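4.2 Laying out the breakfast task

The breakfast task was the shortest of the set and the one people found easiest to explain back to us. Each participant was asked to make toast the way they would at home, starting from a table that held only what was needed for that one job. We kept plates, butter and spreads for the later tasks described in Section 4.3.

Sowah and Gaber had found in the Lislow interviews that people rarely talk about the toaster itself when asked about making toast. They talk about where the bread goes before and after. Several of the 19 people interviewed kept a board or tray beside the toaster all the time, and 2 used the lid of a bread bin. We followed this in the layout and put a tray within easy reach of the slots, so that bread could be set down without touching the table top.

The toaster was turned at an angle to the table edge. In the October pilot at Tindall it had stood square to the edge, and people kept turning it before they began – some to bring the lever nearer, others to see into both slots. Once it was angled from the start, most left it where it was. The tray was also turned, with a corner towards the toaster. We did not correct small changes in its position between sessions, and bread was laid on it by hand without any attempt to centre the slice. Figure 3 shows the layout with a slice resting partly over the rim of the tray.

Sliced brown bread was used in all sessions. Slices from the same loaf differed in outline, mostly along the top crust, and we made no effort to pick out the even ones. Ends were set aside. A fresh loaf was opened each morning and any slices left over were not kept for the next day.
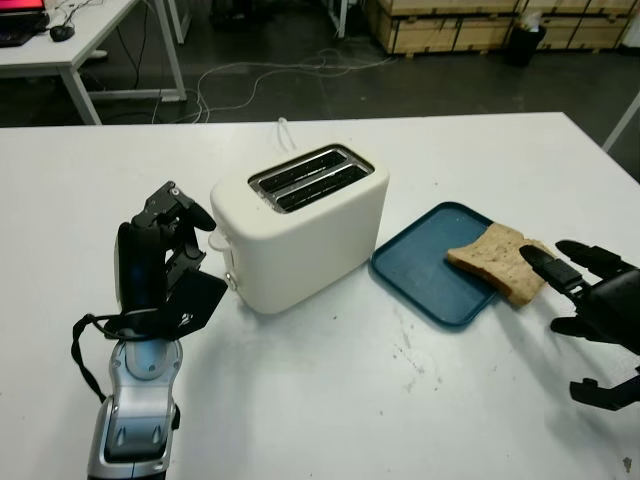 Figure 3. Table layout for the breakfast task: two-slot toaster, square tray and one slice of bread.

In all, 115 sessions were recorded with this layout. In 11 of them the slice was put down on the table top instead of the tray, nearly always after toasting. Akpalu noted that these participants tended to put the slice down close to the toaster, on the side nearer to them. We return to this in Section 5, where the same habit appears with cups and lids.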